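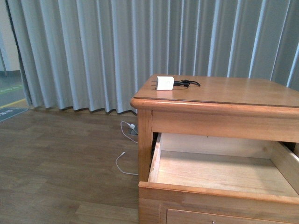

Nightstand, top drawer open, charger on top.

1/ I am trying to sleep better before December. My doctor, Wenceslao Figueroa, told me to write down my nights for a while, so I will write them in this thread.

2/ First rule: no coffee after lunch. I drank 400 ml every afternoon at work, for years. The first days I had a headache and I was not nice to my colleagues in Dratcombe. Sorry, Teodoro.

3/ Second rule: get up at the same hour, also on free days. This one is harder for me than the coffee.

4/ If I am awake for a long time, I go to the kitchen and read something on paper. Now it is an old manual for a Stevens sewing machine, 127 pages. I am on page 31 and I don't own the machine.

5/ Counting backwards from 3000 by sevens did not help me. I made a mistake, and then I wanted to find the mistake.

6/ Last night I woke up only one time – the neighbor's dog. I went back to sleep before the bus passed.

7/ Does somebody here take a warm shower before bed, or is it better in the morning? I read both opinions and I would like to hear from people who tried it.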